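Notebook, Monday, open day at Clesora

Back at the bench by 4:30 and writing this up while it's fresh, because I filled both sides of a paper napkin and can already read only half of it.

We got in just before ten. Clesora has opened up the whole ground floor for visitors, so you walk in past the coat hooks and you're right among the arms, with tape on the floor to show how far you can lean. I liked that a lot. At the last place we visited everything was behind a window and you ended up watching your own reflection.

Hawi Tesfamariam took our group through. She runs the two-arm bench and she is terrific at it, she answers what you asked and then goes and gets the part so you can hold it. Most of the morning was hers. The other stops were a bin-picking cell (fast, loud, very good at bolts, less good at washers) and a table where Buson had people driving an arm by hand with a pair of leader handles. I had two turns on the handles. First turn I knocked a block off the table. Second turn I stacked two and felt about nine years old!

The thing I want to get down properly is the pouring.

Setup as I understood it: two arms facing each other over a white table, cloth hung behind so the background stays plain. Each arm carries its own small camera down by the gripper, and there's another one overhead. The visitors' screen cycles between the views. One arm does the bottle, the other is there to steady or move the cup if it has to. Water only. Hawi said they went through a phase of using colored water, and it stained the cloth, and they went back to plain.
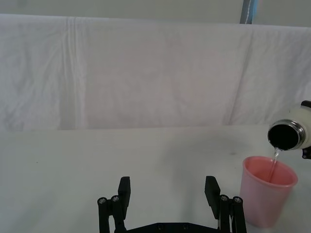

What surprised me was how slow the start is and how quick the end. The tilt creeps, and you stand there willing it on, and then once the water is coming the controller mostly leaves the angle alone and waits. The stop is a sharp little roll back of the wrist. I asked if that was learned or scripted. Learned, she said, it came straight from the people who did the demonstrations, who all do it without thinking. I went and tried it at the sink when I got back and yes, I do it too.

Numbers, from the board on the wall: 500 demonstrations for the pouring policy, and 1,013 for the whole tabletop set (pouring, lids, folding, putting things in racks). I had expected far more. She thinks variety in the cups has helped them more than the raw count, and they keep swapping heights and widths. She was careful to say they haven't tested that on its own, so don't quote it as a result.

Clear water is the hard part, for the reason you'd guess. It hardly shows up against white. I asked why they'd keep a white cloth and a white table in that case, and the answer was that the other tasks were all recorded on it and they want one background across the set. Cabrera, their second bench, is getting a dark mat so they can compare. I'd love to see that one when it's running.

They're also trying a scale under the cup. The Trurnar boards we looked at in spring would do for reading it, I think, and I said so, and she wrote it down. Need to send her the wiring sketch. It's in the blue folder, or it was.

Things that went wrong, which they were cheerful about: one run where the arm picked the bottle up too low and had to put it down and start over, and one where it stopped pouring far too early and then moved on as if it had done the job. The second kind bothers them more. There's no check at the end yet, the policy just carries on to the next step. A scale would catch that.

Questions I forgot to ask:
How full is the bottle at the start, and does it vary?
Does the overhead view matter at all for the pour, or only for finding the cup?
Do they retrain from scratch when a new cup goes in?

For us: I want to try wrist views on our own lid task. We've been leaning on the one camera on the tripod and the arm blocks it at exactly the wrong moment, every time. Seeing their wrist views on the big screen, with the fingers always in the same spot at the bottom and the work in front of them, I got pretty jealous. We have two of the small cameras in the drawer already. Brackets could be printed tomorrow if the printer is free, cables are the nuisance part.

Also borrow the floor tape idea for our own visitor day in September.

Lunch was samosas. Go next year.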